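undska-tabletop – README

last edited 2019-02-03

What's in here

Pictures and notes for the Undska tabletop set. Play-kitchen stuff on a white table, put down in different layouts, one short note per layout. 1632 pictures came in, 1292 kept. The rest were doubles or too dark to use.

Part of Fisisgate. If you got here from the Stellilbridge folder, same files, older names. Use these ones.

Quick start

Unpack everything into one folder. Don't rename anything, the notes point at the pictures by name. notes.txt is plain text, one line per layout, tabs between columns. Columns are layout, item, where, on_or_in, remark. Remark is often blank. Leave it blank if you add lines.

The items

Short list, the ones that turn up most:

plate – round, pale purple-gray. Called "mauve" in the old notes and "lavender" in the new ones. Same word for our purposes, search for both.
ketchup – red bottle, white label, white cap.
strawberries – a small dark one and a bigger lighter one. Noted separately as berry_s and berry_l. Please don't merge them.
banana – pale yellow toy, partly peeled, the peel spreads out.
colander – green, round, lots of small holes.
bowls – light green one, small blue one. Always write the color.
mug – pale mint green, one handle.
ball – orange. Goes down as "ball" and nothing else. We had three different fruit names for it at one point, all removed.
toaster oven – black with a silver frame, glass door, wire rack, two black knobs. Written "oven" in the notes.

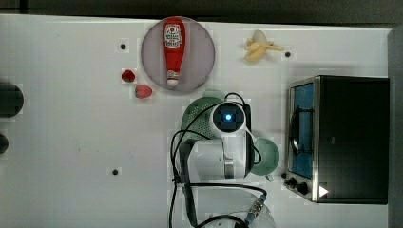 Ketchup on the plate is written on_or_in = plate, not "near plate". Lying or standing goes in remark. Bottle lying down is "lying", and add which way the cap points if you can be bothered. Useful for the sorting people, they asked for it twice.

Food on bare table gets on_or_in = table. Sounds silly but a blank there used to mean "not noted" and half of the first batch had to be redone by hand.

Left and right are always as the picture shows them. Not as you stood at the table. This caused most of the mistakes in the early notes, and there are probably still some in there. If a line says left and the picture says right, the picture wins. Send us the line.

Layouts

86 layouts. Loosely grouped:

breakfast – mug, bowls, banana
lunch – plate, ketchup, whatever goes with it
washing up – colander plus anything that could go in it
mixed – everything else, the biggest group by far

The group names are just for us. A lunch layout can have the mug in it. Don't train anything on the group name, it won't mean much.

Some layouts differ by one item only. That is on purpose, keep them as pairs if you split the set. Pair list is in pairs.txt, 50 pairs.
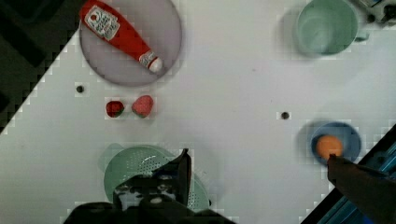 Things inside other things: if the ball is in the blue bowl, the ball line says on_or_in = bowl_blue and the bowl line says table. Two lines, always. Don't write one line for both. Same for anything in the colander.

Partly hidden items still get a line. Put "part" in remark. If you can't tell what it is, put unknown and move on, don't guess.

Greens: the mug, the green bowl and the colander are all pale to mid green and they shift with the light. Go by shape. Mug has a handle, colander has holes. People who went by color mixed them up alot.

The small dark round spots on the tabletop are part of the table. Not items, no line. Around a dozen lines in the first batch called them olives – should be gone now, shout if you find one.

Known problems

Item names are not fully consistant. "catsup" shows up in the old Stellilbridge lines. Script to fix it is in tools, not run yet on the whole set.
Berry sizes swapped in a few layouts. Look at the picture.
"where" is free text. Upper left, top left, back left, all mean the same. Wanted a fixed list, ran out of time.
No measurements of anything. Don't ask, we never took them.

Good for

Counting and naming items, where-is-it questions, checking what sits on what. Toy food next to kitchen things, so not much use if you need real groceries.

Changes

v3 – fruit names for the ball removed, pairs.txt added
v2 – left/right pass over all lines, doubles thrown out
v1 – first batch, Stellilbridge names

Use and credit

Free for teaching and research. Credit as "Undska tabletop set, Fisisgate". Questions and fixes to the Panagiotou list, put undska in the subject or it gets lost.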